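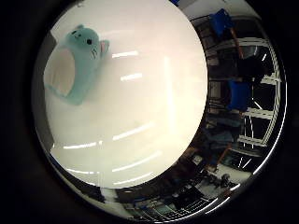

十二月，上午，开工前先记两笔

Merkico 那批折卡今天上机。先把账写在最前面，省得回头又来问我：客户要300张成品，纸我这里一共306张，多出来6张就是全部的放数。对，6张，两色套印，放数6张，我知道你们看到这里想说什么。纸是 Iretti 的棉纸，客户自己带来的，去年剩下的同一批，再订要等到年后，颜色还不一定对得上。我收货的时候数了两遍，数完坐了一会儿，泡了杯茶，然后接受了这件事。

所以这次所有校版一律用别的纸，厚度接近的就行，棉纸一张不许碰，直到正式开印。我在纸堆上压了张条子写着“别动”，Nattawut 看见了在下面又添了一句“包括写条子的人”。行吧。

排版情况：正文是铅字，标题和那条水波纹装饰用的是树脂版。第一色深蓝，印正文和标题；第二色是一种偏暖的灰，只印水波纹，但是水波纹要从标题最后一个字的下面穿过去，两边离得很近，套歪一点点就能看出来。设计稿在屏幕上看着挺美的，在屏幕上什么都是套准的嘛。

昨晚收工前我把正文的铅字又捆了一道。上次那块版就是线没捆紧，第三行末尾那个句号半夜自己溜了，早上在版台底下找到的，所以这次多绕了两圈。版心四周的填木我全换成了铁的，老的那套木条夏天胀冬天缩，现在暖气一开，缩得能晃。木条先收起来，等春天再看看还能不能用，有两根已经明显弯了，我在头上用铅笔画了叉，谁要拿去垫桌脚随意。

缺字的事也记一下。小号的“茶”字本来就只有四个，这稿子里用了五次。我翻了三个字盘，又去翻还没归位的那堆，在“草字头”那一格的隔壁找到一个，脸磨得有点圆了，但是能用。我把它放在第二段中间，读的时候眼睛走得快的地方。谁归字的时候把“茶”放到“荼”那格去的，我不追究（我怀疑是我）。

上午，装版和垫层

机器还是那台 Eyvindsson 的老圆盘机。昨天上了油，今天空转听了一会儿，左边连杆那个咔哒声还在，但是节奏稳，没有变坏。我照旧先手盘转一圈再开电机，脚踏板旁边那块防滑垫又跑位了，重新粘过，胶带要买。

垫层从最薄开始加。底下一张硬纸板，上面三张书纸，最外面蒙油纸。压第一张样，字浅得像是害羞，右下角几乎没有。加一张薄棉纸，再压，右下好了，左上又太重，背面能摸出鼓包来。这台机器左上右下的毛病你们都晓得，我每次都想着这回也许不用管它，每次都得管它。拿薄纸撕了个不规则的小块贴在垫层里对应右下的位置，外围撕出毛边，剪的话会在印出来的字上留一道看得见的台阶。这个是我刚来那年吃过亏的，整整一版请柬，每张上面一条淡淡的直线，像折痕，客户还问我是不是水印。

树脂版和铅字不一样高。这个问题每次做混排都要重来一遍，我干脆把这次的数据留在机器旁边的本子里：树脂版底座下面垫两张书纸，加一层胶，正好和新一点的铅字齐平。旧铅字得另外在背后托。正文里有七八个字明显矮，我翻过来在字脚底下贴了薄纸，贴完重新锁版，又有一个翘起来了，拆了再来。这么来回三次，上午就过去大半了。

锁版的时候力气要分两回用。第一回只是让四边都吃上劲，拿木块平着敲一遍，听声音，哪里空就是哪里没坐实。第二回再拧紧。拧完把版框一个角垫高，手指头按一遍中间，有掉的就会往下沉。这次沉了一个逗号。逗号这东西身子窄，最容易跑，旁边塞了一小条黄铜片，好了。

给刚来的同事多写一句：拧得越紧越好这个想法要不得，太紧了整版会拱起来，中间悬空，你越拧它越拱，最后哗一下全散在地上。散过一次的人终生难忘，我就散过一次，正文四段，全是小号字，捡了一个下午加一个晚上。

规矩（就是定位那三个小别针，我们这边一直叫规矩）这次我没用铁的，用的厚卡纸自己折的，底下两个，左边一个，粘在垫层外面的油纸上。棉纸边是毛边，没有直角可以靠，客户又舍不得裁，这就很要命。毛边每张都不一样，有的凸出来一点，有的凹进去一点，靠规矩的时候等于每张都站在不同的地方。单色还好，两色就会打架。

跟 Nattawut 商量了半天。他的办法是先在每张纸背面靠边的地方用铅笔做个记号，记住哪条边朝下，第一色和第二色都用同一条边、同样的手势去靠。这样毛边歪归歪，两次歪得一样，套印就还是准的。听着很笨，我试了八张练习纸（特意撕成毛边的），真的比我那个“凭手感”稳。于是我俩花了一大段时间在306张纸背面画小记号，画在折进去以后看不见的那个角上，画得很轻，印完拿软橡皮擦掉。擦不擦得干净我先在边料上试过，能擦净，表面不起毛。

中午前，调墨

墨用的是 Trurkora 的油性墨，深蓝打底。客户给的色样是一小块布，她说“就要这个蓝”，布在窗边一个颜色，在灯底下一个颜色，搬到门口又是一个颜色。我最后以窗边为准，在条子上写了“以窗边为准”请她认过，这个一定要白纸黑字，以前没写，扯过皮。

配法：深蓝一大坨，黑一点点，再挑一丁点儿暖红进去压住它往紫里跑的劲儿。我先前加的是紫红，越加越像葡萄汽水，刮掉重来。暖红就对了。每次加的量比你以为的小得多，刀尖蘸一下，推开，再看。看颜色一定要刮薄了看，墨堆在石板上都是黑的，看不出什么来。我拿手指头在 Iretti 的边料上拍一下，薄薄一层，吹一吹，拿到窗边比布样。

顺便抱怨一句，那罐蓝上面又结皮了。用完要把表面抹平，剪一张油纸贴上去，贴到没有气泡，再盖盖子。结的皮不要搅进去！搅进去以后就是满版的小颗粒，印出来字里面一个一个白点，外面还有一圈光晕，抠版能抠到天黑。我今天把皮整张揭掉，剩下的过了一遍，浪费了不少，心疼。

灰色难。我们这边的灰一直都是白加黑，再加点别的，出来总是脏兮兮的。这次我换了个思路，用透明撑开，里面放一点褐、一点蓝，几乎不放黑，白也只放一点。薄薄印上去有一种茶渍的感觉，客户是开茶铺的，我觉得她会喜欢，拍了一条样子给她看，她回了一个字：好。很好，我最喜欢话少的客户。

冬天墨硬，早上从架子上拿下来跟麦芽糖似的，刮都刮不动。别往里兑稀释剂，先在石板上用刀来回翻，翻个几分钟，手上的劲儿和房间里的暖气会把它弄软。实在太黏，拉纸毛了，再加一点点减黏剂。棉纸本来就松，墨太黏会把纤维扯起来，粘在版上，接着下一张就有毛毛虫。今天加了豌豆大小的一点，够了。

下午，第一色

吃过饭开印。先跑练习纸，跑到颜色稳。上墨上得少，宁可多跑几张慢慢加。墨辊高度我重新量了，拿那根金属量规在版台上滚一下，留下的墨痕宽度应该像一根细面条，我量出来左边像细面条，右边像宽面条。右边的轨道上贴一层胶带，再量，像中等面条，再贴一层，好了。两边一样细的时候字口才是干净的，不然字的边上会有一道积墨，摸着都能感觉到。

棉纸上不上潮，我犹豫过。潮一点压痕会更漂亮，墨也省，可是潮了纸就会伸，第一色和第二色之间纸一干又缩回去，套印就不用想了。干印。压力加了一点点补回来，正面看得见压痕，背面只是微微有点鼓，折卡折过来正好把背面包在里面，没有人会去摸。

第一张棉纸放进去的时候我手心出汗，这个我不怕写出来。印出来拿到窗边，蓝是那个蓝，标题实地很匀，正文第二段那个磨圆了的“茶”，比旁边的淡一丝丝。拆版换是不可能换的，没得换，我在垫层上对着它的位置贴了米粒大的一小片薄纸，第二张就齐了。那第一张算不算废？我拿放大镜看了半天，Nattawut 在后面说你再看它也不会变黑，放到一边去。我放到“存疑”那一摞。存疑不是废，回头再议，写在这里免得你们清理桌子的时候把它当废纸扔了。

节奏起来以后就顺了。右手进纸，左手收纸，嘴里数数，每印15张停一下，抽一张去窗边跟头一张比颜色，顺便补墨。这个间隔是试出来的，再长颜色就往下掉，掉得很慢，一张张接着看看不出来，隔远了一比，前面蓝后面灰蓝。补墨的时候用小刀在墨盘左上角点一小点，让它自己转几圈再进纸，别一补完就印，会有一张特别重的。

印到中间出了一张歪的，纯粹是我走神，听见外面有人按铃，手比脑子快，纸还没靠到左规就合上了。废一张。真废，歪得很理直气壮。还剩五张余地。按铃的是送快递的，送的还是隔壁的东西。

以后我上机的时候门铃能不能麻烦别人去应一下，写在这里算正式申请。

还有一次是规矩松了。我收纸的时候觉得手感不对，纸靠下去有点软，停机一看，左边那个卡纸折的规矩翘起来半边，胶带叫油浸透了。往回翻了几张，最近的三张左右位置都偏了一点点。这三张怎么办想了很久。第一色偏了，第二色跟着偏过去就行了嘛，成品裁都不裁，谁会知道版心往右挪了头发丝那么多。于是把这三张单独抽出来，夹一张红纸条，第二色的时候最后印，规矩单独调。不算废。我为自己的机智感到高兴，高兴了五分钟，然后想起来第二色还要为三张纸专门调一次机器。

规矩重新做了一个，这次底下先拿酒精把油纸擦干净再粘，外面再压一道。早该这样。

印完第一色清点，一张真废，一张存疑，三张夹红条。晾架不够用，上面那几层还放着上回没来取的书封（请来取！），只好把一部分铺在桌上，隔着放，不能叠。棉纸吸墨快，表面摸着像是干了，实地那一块里面还是软的，叠在一起压着，背面一定会蹭上蓝。衬纸也别衬，衬纸一挪就拖花。就晾着，别开风扇，别开窗，今天外面干得手都裂口子。

说到干，湿度是今天我最担心的。纸在暖气房里放一夜会缩，缩多少看天。我在墙角放了两盆水，地拖湿了，湿度计比早上好看一些。练习纸上我画了两个十字，隔得尽量远，量了距离记在纸边上，明天早上再量一次，要是差得多就得等它回潮。

傍晚，洗机器和一些闲话

洗墨辊。植物油先下一遍，把墨带起来，再用溶剂收尾，抹布分开放，沾溶剂的进铁桶盖好，这条不用我讲第二遍吧。辊子两头最容易藏墨，手指裹着布伸进去转一圈，出来的还是蓝的就再转一圈。明天是浅灰，一丁点儿蓝留在里面，浅灰就成了蓝灰，再也回不去。我洗完以后上了一层透明墨跑了几分钟再洗掉，等于漱口，出来的那层还带一点点蓝，又漱了一遍，这才干净。

铅字版没有拆，整版锁着放在架子最下层，盖了布，万一要补印。归字等客户收了货再说。拆版之前谁也别从里面抽字，特别是“茶”，我知道有人惦记着，茶现在是全屋最紧俏的字。

Nattawut 提议去订一套新的小号字，把常缺的几个多配一些。我同意，先列个单子挂在字架边上，谁缺什么谁往上写。已经写上的有“茶”“您”“暖”，还有逗号。逗号居然也能缺，我怀疑都在地板缝里。

有人在闲聊的时候问我，干嘛不把整个版都做成树脂的，一块晒出来，不用垫字脚，不用满屋子找茶。是省事，这单要是赶，我也这么做。可是客户看中的就是上次那张样子里铅字排的正文，字和字之间稍微有点不齐，墨色也不是死匀，她拿着看了好久。还有一层，我自己想练手。小号字不排就生，去年夏天有两个月没碰字盘，回来连“的”在哪一格都要低头看。

再记一个手上的事。长时间进纸，右手大拇指根那里会酸，我今天试着把纸堆垫高了一截，和进纸的位置差不多平，肩膀就不用一直提着，舒服很多。垫的是那几本没人要的旧样本，别拿走。

第二天，上午

先量十字。和昨天比差了一点点，比我怕的少，在能忍的范围里。为了稳妥还是让纸多待了一个钟头，盆里添了温水。这一个钟头拿来装第二色的版。

水波纹那块树脂版有一处边没贴牢，翘着，压样的时候末尾多出来一小撇，像波浪打了个喷嚏。揭下来，底座用酒精擦了，重新贴，从一头往另一头赶着按，气泡就没有了。树脂版旁边多余的底边我也修了，修成斜的，不然垫层一厚，版边会跟着印出一条影子。

套印怎么对，写给以后的自己：先在油纸上直接印一次水波纹，拿第一色的废张（就那张歪的没用，得用正常位置的练习纸）蒙上去比，移规矩，移到差不多，再用练习纸印，印了看，看了移。左右差用左规调，上下差用底下两个规一起调，转角差只动底下其中一个。每次只动一样！我总忍不住两样一起动，一动就不晓得是哪一样起的作用，又得从头来。今天很克制，移了五次，准了。

浅灰的墨量比深蓝难拿。透明多，墨盘上看着好像什么都没有，你就想加，一加印出来就厚了，油亮亮的一条，茶渍变成酱油渍。我印了一长串练习纸，找到那个刚刚好的量，然后在墨盘边上做了记号。压力也比第一色轻，水波纹是细线，压狠了线会变粗，两条挨着的地方会糊到一起。

开印。头几张很慢，每张都拿到灯下看标题末尾那个字和波纹之间的缝。那条缝应该有一根线宽，大部分都有，有几张缝窄一点，但还在。毛边靠同一条边这个办法是管用的，铅笔记号功不可没，记在 Nattawut 账上，他要求用一顿面来结。

废了两张。一张是进纸的时候把记号朝向看反了，波纹到了标题上头，倒着看还挺有意境。另一张是纸自己的问题，里面夹着一小粒硬东西，压下去破了个针眼大的洞，好在版没伤到，我停机用放大镜把版看了一圈。这样加上昨天那张，一共三张真废。

最后是夹红条的三张。规矩往旁边挪了一丝，先用透明片试位置，再印。三张都套上了，手抖，但是都套上了。红条抽掉，混进大堆里，十分钟以后我自己也认不出来是哪三张。

那张存疑的，也印了第二色，现在跟别的放在一起比，那个“茶”确实淡一点。我先不交，留底。算下来能交的302张……写到这里我停下来又去数了一遍，对的，306张去掉三张废的、一张留底的。客户要300张，多出来的两张也给她，她开张的时候总会有人弄洒点什么在上面。

下午，折

晾了大半天，先擦铅笔记号。软橡皮，轻轻一下，往纸边外面擦，别往里擦，往里擦会把屑带到字上。橡皮头脏了就换一面，我擦到一半忘了换，留了个灰印子，又拿干净的擦了两下救回来。

棉纸厚，不压线直接折，折脊上会裂，纤维炸开一排，像没剃干净的胡子。压痕线用的是手工压线刀，没上机器，纸量不大，机器那头的压线条也磨得差不多了（该换，上次就说该换）。顺着纤维方向折的会很听话，这批是竖纹，折线也是竖的，算是老天帮忙。骨刀刮过去的时候下面垫一张干净纸，隔着刮，直接刮会在深蓝的实地上刮出亮光来，斜着看特别明显。

毛边对毛边，折完两边不可能齐。我的办法是以上边和折脊为准，开口那一侧随它去，有的里面那页长一点，有的外面那页长一点。问过客户，她说就要这样，齐了反而像机器切的。好，这话我也请她写下来了。

折的时候两个人面对面坐着，一个压线一个折，换着来，手不那么累。中间聊到灰色那个配方，Nattawut 觉得褐可以再少一点，蓝再多一点，夹在书里过几年会更耐看。我觉得现在就够耐看了。各印了一小条贴在本子背面，日期先空着，过几年再看谁对。配方写在旁边，别再用“一丁点儿”这种量了，我下次拿小秤称，今天的我自己也说不准是多少。

包装用的是没有酸味儿的那种薄纸，每二……不写数了，照我们平时的包法，一沓一沓包，最上面放一张卡纸防折角，棉绳十字捆。别用橡皮筋，橡皮筋会在毛边上咬出豁口。标签写好了贴在外面。

待办，想到哪写到哪：
胶带，宽的窄的都要，规矩用的那种单买一卷好的。
Trurkora 的透明墨快见底了，够再做一次小活，大活不够。
机器左边连杆的声音，找个闲的下午拆开看，谁有空跟我一起，我一个人抬不动。
字架旁边的缺字单子，请大家写工整一点，有一个字我看了两天没认出来。
上回的书封。来取啊！
灰墨剩的一小坨，用油纸包好放在石板旁边的小铁盒里了，盖子上写着“茶渍”。
压线条换新。
跟 Merkico 讲一声，下次纸请多备一些，哪怕多备一刀呢。我去讲，我语气会好的。
欠 Nattawut 一碗面，要加蛋。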